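Open day at the Broltside custody suite

The police opened the new custody suite at Broltside to the public in March, two weeks before the first prisoners were due to be taken there. Places had to be booked online and we were given the 10.30 slot. The suite replaces the cells under the old station at Skekbridge, which date from the sixties and which anyone who ever sat on the magistrates' bench will have heard complaints about.

You come in by the back. There is a vehicle dock big enough for two vans, with a roller door that shuts behind them before anyone gets out. From there a short corridor leads to the booking-in desks. They are raised, with a screen between each one, so that a person giving their details can't be overheard by the next in line. At Skekbridge everybody stood at the same counter, and a solicitor in our group said she had often learned more about other people's clients there than about her own.

The sergeant who took us round explained the order of things. The arresting officer gives the grounds for the arrest, the custody sergeant decides whether to authorise detention, and the clock starts. Then come the rights, the questions about health and medication, the search, and the property bag. He did the whole speech for us at normal speed. It took longer than I had thought it would, and he said it takes longer still at three in the morning.

There are 30 cells, on two corridors. Four are set aside for under-18s and sit at the far end, away from the main noise. We were allowed to go into one of the ordinary cells and have the door shut. It has a bench with a blue mattress, a toilet behind a low wall, a call button and a window of thick frosted blocks that lets in light but no view. The Crimestoppers number is painted on the ceiling. The door is very loud. Several people asked to be let out sooner than they had planned.

Some details from the rest of the building, in the order we saw them:

The medical room has its own entrance from the cell corridor and a nurse on duty day and night. The interview rooms are small and carpeted on the walls. Recordings now go straight to a server, and the old disc machines have gone. The software for the custody records is supplied by Clustix, and the staff we spoke to were still being trained on it. One said it was fine once you stopped looking for the old menus.

There is a video link room for first court appearances, so that a person refused bail need not always be driven to Cullinane and back. The force expects this to save a lot of van journeys. The solicitor was less keen and said she would still want to be in the same room as her client. I didn't hear a full answer to that.

The property store is next to the drugs and forensic store, which we could only look at through the glass. Items are bagged, sealed and signed for at each move. If the seal number on the bag doesn't match the one on the sheet, the item is as good as lost for court purposes. The force expects 4000 detainees a year to come through, so it is a lot of bags.

At the end there was tea in the briefing room and a chance to ask questions. Most were about distance. Broltside is a long way out if you live on the Skekbridge side, and people released late at night will not find a bus. We were told that the desk staff can ring a taxi firm and that a travel warrant is possible in some cases — which cases was not made clear. A man asked whether the old station would close altogether. The front counter stays open for now, with shorter hours, and the cells will be used for storage.

The tour lasted 90 minutes and was well run. Parking is free but the signs from the main road still point to the old depot, so follow them past the depot gate and take the second entrance.
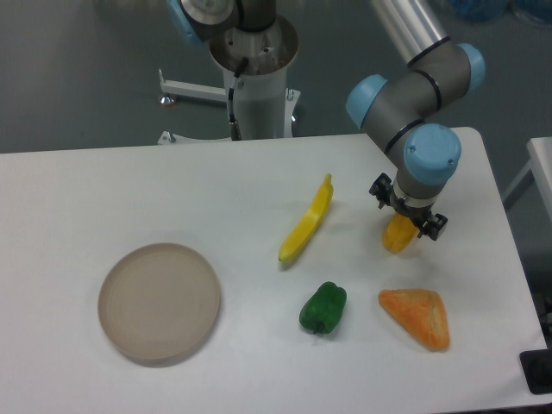 I have asked the force for the rules on travel warrants and will add them to this report when they come. The independent custody visitors' scheme also had a table by the exit and is looking for new people on the Skekbridge side. Visits are unannounced, made in pairs, and expenses are paid.

Recent items

Magistrates' court at Cullinane: a morning in the public gallery
Skekbridge front counter hours to change
Shed break-ins at Broltside allotments
What happens to unclaimed bicycles
Speed checks on the Cullinane road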